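Home | Rentals | Roommates | Sublets | Reviews | Contact
Print this page | E-mail this page

Review: Trulton Apartment Finder

Trulton is a rental search site for students and anyone else looking near the Bandville campus. I used it to find a one-bedroom for a January move-in, and I kept it open next to the college's own housing board to compare.

Searching is free. You pick a town, a price range and a number of bedrooms, and the results load as a list with a map on the side. The map is the better half. It shows bus stops, and it let me rule out a whole group of apartments on the far side of Idville that the list called "near campus."

The filters are a mixed bag. Price and pets work. The "utilities included" filter doesn't do much, as many landlords leave that box blank and their listings drop out even when heat and water are covered. I got more results by turning it off and reading the fine print. My top price was $1000 a month, and there was enough to look at under that, mostly in older buildings.

Old listings are the main problem. Several places I wrote to had already been rented. The site says a listing comes down after 30 days unless the owner renews it, but renewing takes one click and some owners seem to do it out of habit. Sort by newest and call if there is a phone number.

Sublets have their own tab. The contact form there has a 300 character limit, so keep it short. The roommate section was thin for Idville and better for Bandville.

There is a paid plan called Trulton Plus. It sends alerts by text and saves more than one search. The free e-mail alerts came the same morning, and that was fast enough for me. I would skip Plus unless you are looking in August.

I signed for a place on Valcárcel Street with a $300 deposit. The rent matched the listing. The parking spot did not come with it.

Worth using, along with the housing board.

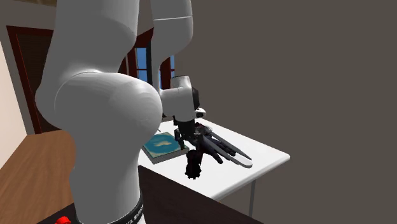

Posted by: Reviews Desk, Bandville Renter
Filed under Apartment Search

Prices and plan details were checked when this review was written and may change.

Last updated: Nov 2, 2019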